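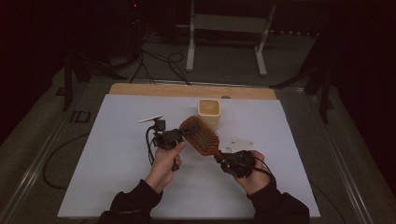

The Kumwood residence halls will issue a revised grooming and personal items list to all incoming residents in July. The list replaces the one printed in the move-in booklet, which had grown to two pages and still left most families uncertain about what to bring. Brushes are the first entry. A wide paddle brush with a wooden frame and dense bristles suits most lengths of hair and may be kept on the shelf beside the washbasin, together with a small open container with rounded corners, in cream or another pale color, for clips, ties and combs. Residents are asked to bring one brush and one container each. Larger baskets do not fit the shelves in Trilau House and will be sent home with families on arrival.

**Labeling**

All personal items must carry the resident's room number. Adhesive labels may be collected from the front office, where a stock of 2000 has been set aside. Labels on brushes belong on the handle, close to the end, and not on the back of the head, where they come loose with washing. Items found without a label will be held in Room 33 for the remainder of the term.

**Cleaning of brushes**

Brushes should be cleared of hair once a week. Wooden brushes may be wiped with a damp cloth and a little mild soap, then left to dry with the bristles facing down. They must not be soaked or placed on radiators – the Šimko wing lost several good brushes to the radiators last winter. Hair is to be put in the covered bins and never in the basins. The drains on the second floor were cleared twice in the spring at a cost of $611.

**Shared items**

Hair dryers remain available on loan from the Wadness common room and must be returned by 10 p.m. Brushes and combs are not lent under any circumstances. A resident who arrives without one may buy a plain brush at the front office.

Questions about the list may be addressed to Radek Procházka, Residence Services, extension 200. Printed copies will be mailed with the room assignments.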